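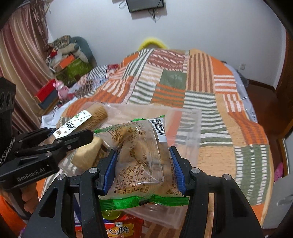 Snack stock. Fried pastry in clear film, ingredient list on the wrapper.

**Break room and kitchen check – Roline building, second floor**
Checked by: Touran Parsa
Month: January

- [x] **Refrigerator temperature.** Reads 38°F on the door thermometer. Log sheet is filled in up to this morning.
- [x] **Fire extinguisher.** Pin in place, gauge in the green, tag current. Mounted next to the Gavska vending machine.
- [ ] **Exit path.** Two cartons of copier paper left in the hallway. I moved them to the supply closet, but they were there last time too. Leaving this open until the next visit.
- [x] **Outlets by the sink.** Both trip and reset with the test button.
- [ ] **Microwave, left side.** Door latch is loose and has to be pushed twice. Unplugged and tagged. Akbari has the repair order, no. 381.
- [x] **Sealed snacks.** Stored off the floor and away from the cleaning products. Anything opened goes in a lidded container with a date on it.
- [ ] **Allergen notice.** The sheet on the cabinet door is from the old supplier and lists things we no longer buy. For packages with no English label, get the translated ingredients from Tronisance and post them beside the shelf.
- [x] **Trash and recycling.** Lids close. No sign of pests behind the bins or under the sink.
- [x] **First aid kit.** Burn gel restocked. Adhesive bandages are low – a box of 100 is on order.
- [x] **Floor.** Mat by the dishwasher lies flat.

Open items: 3. Send fixes to extension 970 with the item name in the message. The latch repair comes first, then the notice.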